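How a Store Pays for Things When You Tap a Card

When you buy a carton of juice with cash, it is easy to see what happens. You hand over coins, and the store has them. When a grown-up taps a card, no coins move at all. So how does the store get its money?

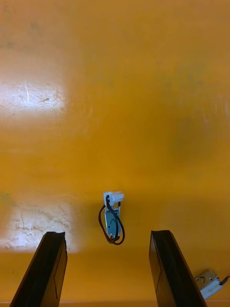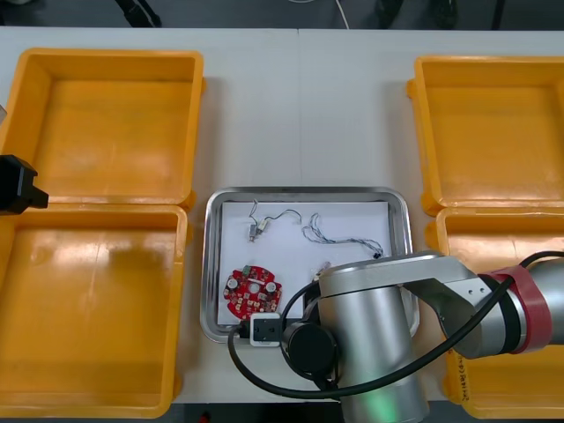
Think of one store. We will call it Rallen, and it sells pencils and notebooks. Rallen has a bank account at a bank called Wusura. You are shopping with your aunt, and her account is at a different bank, De Graaf.

Your aunt's pencils cost $7.30. The clerk types in 730 cents, and your aunt holds her card near the card reader.

The card reader
The reader is the small machine by the cash register. It picks up the card number and sends it off in a secret code, so that a stranger who catches the message can't read it.

The question
The message goes to a company that works for the store. This company is called a processor. The processor passes the message along a card network, and the network looks at the first numbers on the card. Those numbers tell it which bank gave out the card. Now the message can go to De Graaf.

De Graaf checks a few things. Is this card real? Has it been reported lost? Is there enough money in the account? If all is well, the bank sends back a yes. If not, it sends back a no, and the reader says "declined."

All of this usually takes a few seconds.

Has the money moved yet?
No. De Graaf has only promised to pay. Later, often at the end of the day, the store sends in a list of its card sales. Say Rallen had 186 sales and 40 of them were made with De Graaf cards. Those 40 are sorted into one group, and De Graaf pays for that group. Other banks pay for theirs. The money reaches Rallen's account at Wusura, often a day or two later.

Who pays for the work?
The store does. It pays a small fee on each card sale. If the fee is two cents for every dollar, a sale of $100 costs the store $2. Some stores ask you to spend a certain amount before you use a card, and fees are one reason.

Words to know
Processor: a company that handles card messages for a store.
Declined: the bank said no.
Fee: money paid for a service.

Written by Anong Pongsiri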